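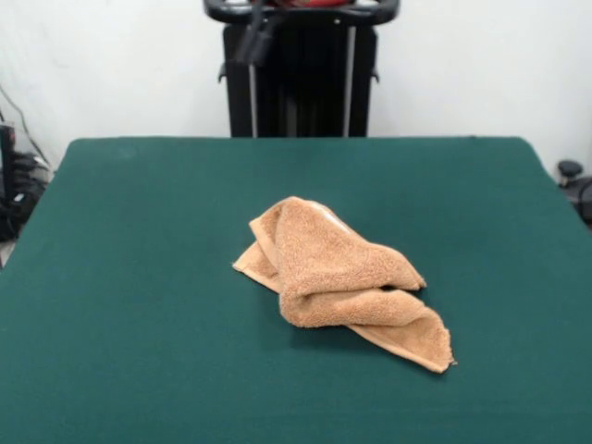 About Skomgate

Skomgate is a textile care and finishing company. We supply, wash, inspect and fold terry goods for small hotels, clinics, swimming clubs and rental apartments. The work covers hand towels, bath towels, bath sheets and mats. We do not handle bed linen, table linen or uniforms.

The company was started by Beryl Gosling, who had worked in mill inspection and wanted a finishing room where each piece was checked by hand before it was folded. She still runs the inspection side and writes the grading sheets. The rest of the staff work in washing, finishing and dispatch.

What we handle

Most of our stock is cotton terry with a looped pile on both faces and a flat woven hem. We keep three house lines:

Sillen - 400 g per square meter, hand and bath sizes. The standard line for hotels and apartments.
Saraç - a heavier cloth with a longer loop. Slower to dry, and priced accordingly.
Brinitz - a light, close pile for clinics and clubs, where towels are changed many times a day.

Customers may also send in their own goods. These are kept apart from house stock at every stage and returned in the same lots they came in. We do not mix lots to fill a load.

How a towel is finished

Towels come to finishing in a heap, in whatever shape they left the bin. The first job is to find a corner. A terry towel that has been dropped tends to fold over on itself, with the hem tucked under one of the layers, and pulling at the wrong layer only tightens the heap. Finishing staff are taught to look for the flat band of the hem, follow it to a corner, and lift from there. The second corner is then found by running the hem through the fingers.

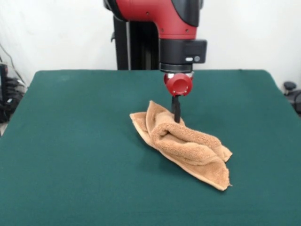
Tan terry towel on the green felt, bunched in a heap.

Once two corners are in hand the towel is shaken once, laid face up and squared to the table edge. The pile is brushed flat with the palm in one direction. Both long hems are checked for pulled stitches, and each corner is checked for fraying. Loose loops are trimmed level with the pile and are never pulled. A towel with a hem fault goes to repair. A towel with thin pile is downgraded and offered back to the customer for cleaning use.

Folding follows the pattern on the customer's order sheet. The house fold is in thirds lengthwise, then in half, then in half again, with the hems inside and the folded edge facing out. Bath sheets take one extra fold. We can work to other patterns, including rolls for pool shelves, if we are told before the first lot is finished.

Tables and room

The folding surface is covered in dark green felt. Terry slides on a bare laminate top and has to be held with one hand while the other works, but felt grips the underside of the pile and lets the towel stay where it is put. The color is a practical choice as well. Our goods run from white through cream to tan, and hems and corners are easier to see on a dark ground. Lint shows too, so the felt is brushed between lots and replaced when it starts to shed.

The walls are kept plain white for even light. Shade matching is done in this room, and a colored wall would throw a tint onto pale cloth. Nothing is pinned up behind the folding position. Order sheets are kept at the dispatch end.
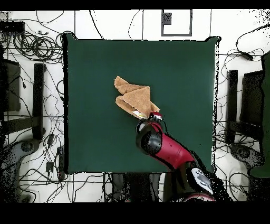 Shade is checked against a retained sample from the first lot. Tan and camel dyes are the ones that drift most with washing, and a set bought over several years will rarely match piece for piece. We sort these by eye into near shades before folding, so that a room receives towels that sit well together. Customers who want a tighter match can ask for their stock to be replaced a full set at a time.

Working with us

We currently serve 39 accounts, most of them within a short drive. The minimum order is two lots per month. Collection and return are on fixed routes, and the turnaround for regular work is two working days from receipt. Repairs take longer - the time depends on the hem and on whether we hold matching thread.

New accounts start with a trial lot. Beryl Gosling grades it and sends a short written report with the shade, the hem condition and the share of pieces fit for use. The report is yours to keep whether or not you open an account.

The price list is revised each January. Copies can be requested from the office, along with cloth samples for the Sillen, Saraç and Brinitz lines.

Page last revised December 2024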